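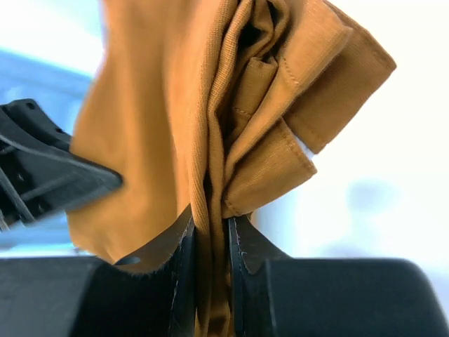 I've been hearing for years that the way I fold clothes is wrong. The latest person to say so was a woman running a free "wardrobe reset" talk at the Treletgate library, who told a full room that every garment should end up as a little rectangle that stands on its edge in the drawer. Fine. I went home and tried it for the whole of April, and I started with the hard stuff, because anybody can fold a T-shirt. My hard stuff is anything mustard with stitched hems and a bit of weight to it. Grab a piece like that by its lower end and the layers fan out to one side, the hems go their own way, and you get one fat ridge down the middle where you wanted a flat panel. You can see every row of topstitching and not one straight line to fold along.

The talk skipped that part. The demo shirt was thin gray cotton that looked like it had been ironed an hour earlier. I'd like to see the same trick done on something straight out of the basket.

I also bought the folding board. It's the Bustico one, four plastic flaps with hinges, and it cost me 19 dollars plus shipping. It had 3,834 reviews when I ordered it and I read far too many of them. A lot of people love it. I noticed that a lot of them had also owned it for less than a week. On T-shirts it does what it says. On anything with a double hem, the thick edge lands on the hinge and the flap springs back at you, so you end up holding the flap down with one hand and smoothing with the other, and by then you could have folded the thing on the bed.

What I do now is pretty much what my mother did. Shake it once, hard. Lay it face down. Find the side seams and make them meet, even if the hems don't, because the seams are usually straighter than the hems. Then fold in thirds the long way and once across. It won't stand on its edge. It lies in a pile with the other things, and when I want the one at the bottom I lift the pile – this takes no time at all.

The big promise was space. I was told I'd get a third of the drawer back. My dresser is an old Tristlow with shallow drawers, and the standing rectangles were too tall for it, so I had to fold everything smaller, which made everything thicker. The drawer held the same clothes it held before. Maybe deep drawers are different. I don't have deep drawers and I'm not buying a dresser to suit a folding method.

One thing I will give them: the standing rows do look nice, and I found a pair of leggings I'd given up on. Whether that's the method or just the result of emptying a drawer for the first time in ages, I couldn't tell you.

The board is under the bed. I might use it for T-shirts.

Comments (3)

plainhem
I have the Kaijage board and the hinges do the same thing on sweatshirts. Mine cracked on the second flap.

DrawerNumberTwo
You have to roll the thick stuff! Rolling changed my life, try it before you give up.

Reply from the author
I tried rolling a couple of years ago. The rolls came undone every time I opened the drawer. Happy it works for you, though.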